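Kolev Pantry Station: Simulated Episodes and Staff Survey
Data card, prepared by the Workplace Automation Group, Driniveck 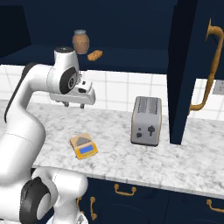
Purpose

The Kolev set was assembled to support decisions about automating routine work in staff kitchens and small catering rooms. It joins two kinds of material: simulated episodes of a single robot arm at a kitchen counter, and written survey responses from employees whose duties would change if such an arm were installed. The two parts may be used separately, but the group asks that published results on task performance also refer to the survey.

Contents

Simulated episodes: 1623
Survey responses: 629
Task families: 5 (weighing portions, loading the toaster, moving jars, opening drawers, clearing the counter)
Held-out episodes for evaluation: 270, included in the total above

Each episode contains rendered images, arm joint positions, gripper state and a short task instruction in English. Survey responses are stored as plain text, with job category and shift pattern. Names, ages and site codes were removed before release.

Source of the survey

Responses were collected in September from kitchen and catering employees at the Zirnham offices. Participation was voluntary and took place during paid hours. Supervisors did not have access to individual answers.

Effects on work

Portion weighing was the duty employees most often wished to hand over. Many described it as repetitive and hard on the wrists during the morning rush. Opinion on food preparation was divided. Several respondents wrote that preparing breakfast is the part of the shift when they speak with colleagues, and they did not want to lose it.

A second concern was the transfer of cleaning and fault reporting to existing staff without a change in job grade. The Imby planning template, distributed with this set, therefore lists these duties as separate items with their own time allowance.

Limitations

All episodes are simulated. Success in simulation should not be taken as evidence of safe operation near people. Heat, steam and spilled food are not modeled. The survey covers one employer and should not be used to estimate staffing levels elsewhere.

Permitted use

Research, training and workplace consultation are permitted. Use of the survey text to assess or rank individual employees is prohibited - this applies to derived data as well. Corrections may be sent to the Driniveck office and will be recorded in the change log.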